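Every May I ask the same question, usually with a basket on my hip: can a machine do this yet? I have been asking since the robot vacuum, which I bought in good faith and which now lives under the couch by choice.

The question came up again on Tuesday because I was folding towels and reading about a company called Zernovar, which says the home helper is nearly ready. It has been nearly ready for six years. I know this because I have been writing this blog for six years and it was nearly ready in the second post.

To be fair to the machines, laundry is mean. A plate is the same plate every time you pick it up. A shirt is a different shirt. It has no front until you find the front, and the sleeve you want is always inside the other one. My dryer at home, a Bimus that shakes the whole hallway, turns out a warm knot, and I still need two tries to work out which part of it is a T-shirt.

So I have been looking at what the arms are set to work on these days, and I was pleased to find that somebody has stopped showing them blocks. They get hangers now.
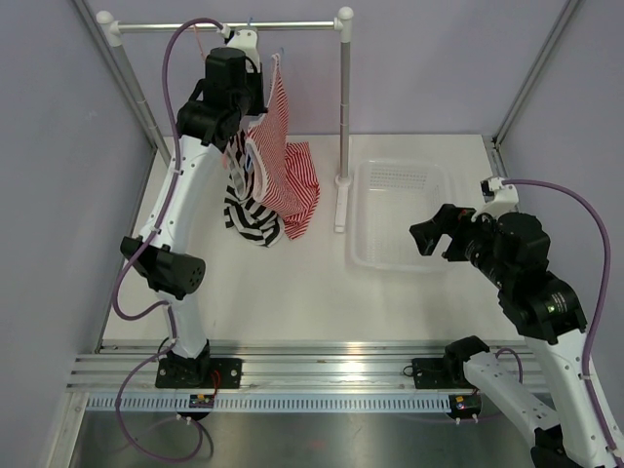

Two arms, two striped garments and one basket with nothing in it.

I respect the choice of stripes. I also respect the hangers, which are the kind I own, thin and cheerful and prone to hooking each other the minute you turn your back. If a gripper can get one of those off a rod without taking the neighbor along, it is ahead of my whole household.

What I can't get past is the arithmetic. A reader in Pleltdale wrote in to say her cousin's shop priced a two-arm setup and got to 4000 dollars before anyone had plugged in a thing. I hang up around 187 items a month. I once worked out what I would have to charge myself per sock and had to go sit down.

And hanging is the easy end of it. I want to see the fitted sheet. I want to see a machine meet a hoodie with the string pulled out of one side. There's also the question of who carries the basket upstairs, and I notice the arms are bolted down, so I think I know.

My guess, for those keeping score, is the same as last year's. Shops first, with one kind of shirt all day long, then hotels, then people with a spare room and no cats. I'm down for sometime after that. The Pillai detergent I like is on sale again, by the way, if you're still doing this by hand.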